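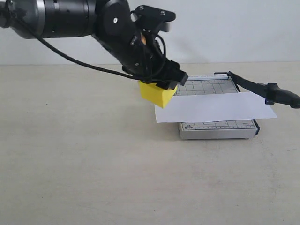

G'day, I'm Katherine, and I started Treson out of my garage with a second-hand insulation tester and a ute. We do switchboard upgrades, safety switches and fault finding for homes and small workshops. Horacio Acuña looks after the metering jobs, and Hongmei Song does our test reports – she's a stickler for labelling! We've rewired 57 houses so far (mostly old weatherboards) and I still love opening up a dusty old fuse box. Give us a ring any time after seven.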